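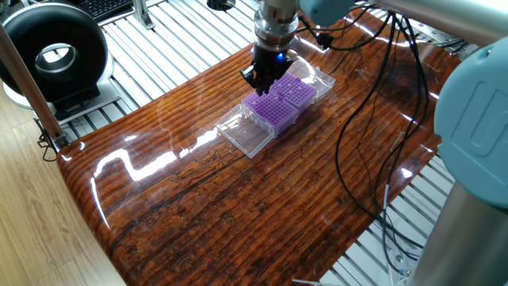

Pipette tip boxes with their lids off.

Laramthorpe extends free well testing through the end of the month

Tuesday, April 27, 2021

Homeowners in Laramthorpe who draw their drinking water from a private well have until Friday afternoon to drop off a sample for free testing. The town had planned to close the program last week but kept it open after a run of heavy rain brought in more requests.

The tests cover bacteria, nitrates and arsenic. Town water customers are not affected, as their supply is checked separately under state rules. Private wells are the owner's responsibility, and many in the hills north of Tunitz Road have not been tested in years.

The health office said 930 households in the township rely on wells. So far this spring, 22 samples have come back with nitrate levels above the drinking water limit. Most of those were from older, shallow wells close to farm fields. Owners have been called and given a list of treatment options, and families with infants were told to switch to bottled water for formula right away.

Sample kits are at the front desk of the town office and at the Sárközi hardware store on Mill Street. Each kit has 2 bottles, a form and an instruction sheet. The bottle with the red cap is for bacteria and must be returned within a day of being filled. Samples should be taken from an indoor cold tap, with any screen or filter removed first, after the water has run for five minutes. The inside of the cap should not be touched or rinsed.

The testing is being done by Helteo, a private laboratory under contract to the township. Results are mailed out in ten business days. A failed bacteria test is also reported by phone, so the form needs a daytime number.
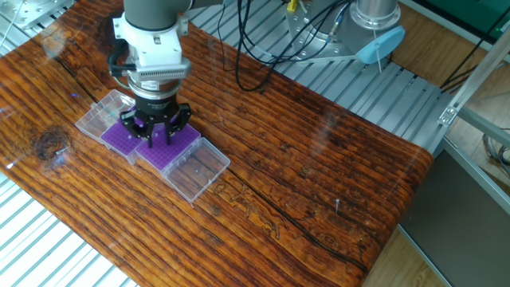 Tomás Moreira said he had his well tested for the first time this month and wished the offer came around every spring, not just when there was money left over. He would also like to see the drop-off desk stay open past five for people who work out of town, he said, and he asked whether renters could bring in a sample without the owner's signature.

They can, according to the health office. The form has a box for tenants, and a copy of the results goes to both the tenant and the owner.

After Friday, the same set of tests will cost $70 per household. The township board will take up the question of a yearly program when it goes over the health budget – no date has been set for that meeting.

Drop-off hours are 8 a.m. to 5 p.m. at the side entrance of the town office. Samples left outside overnight will not be accepted.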